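3.2 Participants and collection records

Collectors were recruited through two trading forums for video game figures and through a notice posted at Nolwood, a second-hand games shop. Of the 2,875 forum members who opened the survey, 1,287 completed it. We excluded responses from people who had not bought a figure in the previous twelve months, and those from resellers who kept no figures for themselves. The remaining respondents were asked whether they would share a purchase log, and 611 agreed. 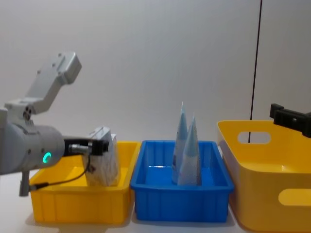 Logs varied a good deal in quality. Many were spreadsheets with a date, a price and a character name. Others were screenshots of order histories, which Szabó transcribed by hand. Prices were converted to Canadian dollars at the rate for the month of purchase, and shipping was left out wherever it was listed separately. Where a log did not say whether a figure was still in its packaging, we coded it as unknown.

Figures were grouped by the release line named in the log. The Cesero and Palumbo lines account for most entries. Mananach figures were sold only in blind boxes until March and are treated separately in Section 4, as buyers could not choose the character.

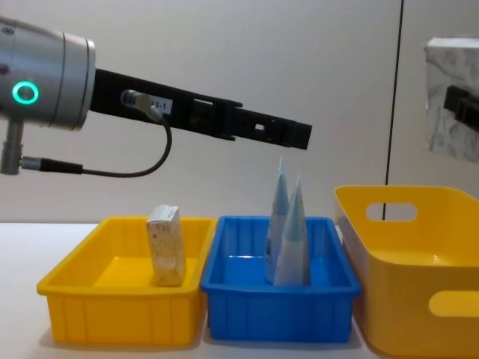
3.3 Coding of motives

Each respondent answered an open question on why they bought their most recent figure. Gizella Szabó and Vittoria Leone coded the answers independently, using a scheme adapted from our earlier pilot. They disagreed on 149 answers, mostly over whether a favourite game or a favourite character was the main motive. These were settled by discussion, and 11 that could not be settled were dropped.
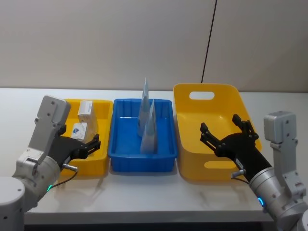

Figure 3. Two arms at a table with three plastic containers.

A respondent could be assigned more than one motive. Display was coded only when the answer mentioned a shelf, cabinet or desk, or used the word itself. We did not code resale value as a motive if it came up only as a justification for the price paid, a decision that lowers the share for that category compared with the pilot.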